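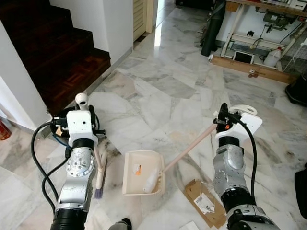 Olton, September — Cumix has opened a second season of teaching its two-armed robot to sweep up, and is pleased to report that the floor is putting up a fight.

The company is gathering examples of ordinary cleaning for a learning system. An operator steers both arms through the job from start to finish, every movement is recorded, and the recordings are used for training. The target is 900 complete sweeps, gathered over 17 weeks by a team of eight.

"I have swept more since joining a robotics firm than in all my years at home," said Neusa Xavier, who leads the collection work.
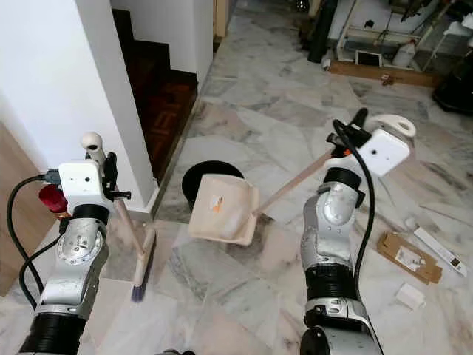 Operators are asked to vary the litter and the starting point, and to keep their clumsier attempts. Abhishek Pandey, who checks the recordings, said a brush that misses its scrap of paper and goes back for it is worth keeping — "provided it does go back".

Cumix is looking for 9 further households in Olton and Rustville with hard floors and a tolerance for visitors. Dust need not be supplied. Enquiries should go to Pushpa Kushwaha at the Olton office, mornings only.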